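The first thing Shirin Nikzad showed me was a bug report, and I loved her for it. I'd driven out to Clovholm expecting the usual tour: safety glasses, a video with drums in it, somebody from marketing. What I got was a folding chair, a mug of very strong tea, and a ticket titled "arm thinks about it too long."

Shirin writes planning software at Deketti. Planning is the part that sits between "I can see a block" and "my hand is on the block," and if you've never had to think about it (I hadn't!), it sounds like it should be over before it starts. You know where the hand is. You know where the block is. Draw a line.

"Sure, draw a line," she said. "Now tell me what the elbow's doing."

So we talked about elbows for most of the morning. An arm with six joints can usually put its gripper on the same spot in several different ways, and some of those are awful. The wrist ends up wound around like a phone cord, or the forearm swings through the space where another arm lives. The old planner at Deketti handled this by trying random paths until one of them didn't hit anything, then smoothing out the kinks. It worked fine, but now and then it came up with something so roundabout that Marlies Ortner, who runs the test cell, started naming them. There's the Scenic Route. There's the Ballet. There's one I can't print.

The new one, which they call Prunano, keeps a kind of scrapbook. Each time it finds a decent path between two parts of the table it saves it, and the next time a similar job comes up it starts from the saved path and bends it to fit. Nearly all the work since last May has gone into deciding what "similar" means, which I thought would be the boring bit and ended up filling four pages of my notebook.

That's where the tape comes in. Marlies laid out the squares herself, and the software knows them by number. Paths get filed by the square they start in and the square they end in. If a block is lying across a line, the planner has to pick a square for it, and the first version couldn't make up its mind. The camera's estimate of the block's position jitters a hair from one reading to the next, so the block would belong to the left square, then the right, then the left again, and every flip threw out the plan and started a new one. Hence the ticket. The arm wasn't thinking hard about anything. It was changing its mind, over and over, at the speed of a computer. 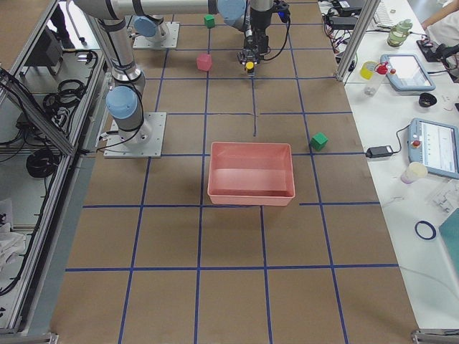 Oluwaseun Fashola

The fix is tiny. I was a little let down, to tell you the truth, I wanted a breakthrough with a chalkboard. Once the planner has given a block to a square, the block has to move a good way over the line before it can be given to a different one. Engineers call it hysteresis, and your thermostat at home does the same thing so the furnace doesn't click on and off all night. Shirin typed it in before lunch. Testing it took the rest of the week, and a green cube sitting on a blue line is still her favorite thing to throw at any new build.

I asked why they don't just dump the squares, if the squares are the problem. Manouchehr Kazemi, who does the perception side and had been eating an orange very quietly behind us, perked right up at this. He'd love to dump the squares! He has wanted to dump them since he got there. His camera code gives a position in plain old coordinates and he thinks chopping that up into boxes is throwing away good information. Shirin's answer is that she can look at a log that says "square to square" and know right away what went wrong, and she can't do that with a wall of decimals. They've clearly had this talk many times. They had it again for me, with hand gestures.

Then there's the two-arm business. With a pair of arms reaching over the same sheet of brown paper, a good path for one can be a terrible path for the other, and the scrapbook doesn't know that. For now Prunano treats it like a shared kitchen. An arm asks for the squares it's going to pass over, holds them while it moves, and gives them back. The other one waits its turn or picks a different block. It's safe and it's slow, and Marlies says it makes her want to lean in and do the job by hand.

What they want is for the two planners to swap timing as well as space, so one arm can go through a square right after the other one leaves it. Sepehr Sharifi has a branch where this works in simulation. He ran it for me on his laptop -- two little stick arms weaving past each other like people who've waited tables together for years -- and I said something like "wow, so you're done," and the whole room laughed at me. In simulation both arms start when they're told. On the real table there's a delay between sending the command and seeing the joint turn, and it isn't the same delay each time. Sepehr measured it over 300 moves. The worst one came in at 126 milliseconds, and he said that number the way my uncle talks about his knee.

So the branch stays a branch. His plan is to pad the schedule by the worst delay and shrink the padding as the controller gets better at predicting its own lag. Manouchehr thinks the cameras could watch for the lag directly. Shirin thinks everybody should write more tests.

I stayed through the afternoon, and what surprised me was how much of the day was reading. Logs, mostly. Marlies would run a pick, something would look a bit off to her, and then three heads would bend over a screen full of text hunting for the moment it went sideways. She'd see it with her eyes first, almost every time. "Wrist," she'd say, or "late," and go refill the kettle while they found the line that proved her right. I asked if anyone had tried to put that into the software and Sepehr pulled up a file called marlies.py, which plays through a finished move and scores how odd it looks. It measures how far each joint traveled compared with how far it needed to. It agrees with her most of the time. She has notes on the rest.

Before I left I asked to see the Ballet. Prunano won't produce it anymore, so Shirin had to dig out an old build and turn the random seed back to the one Marlies had written down. It's a beautiful, pointless move. The simulated arm goes up, turns its back on the block completely, and comes around the far side to pick it up from behind. They keep it in the regression tests, right next to the one I can't print, and if a new version ever brings either of them back the build fails and Marlies gets an email.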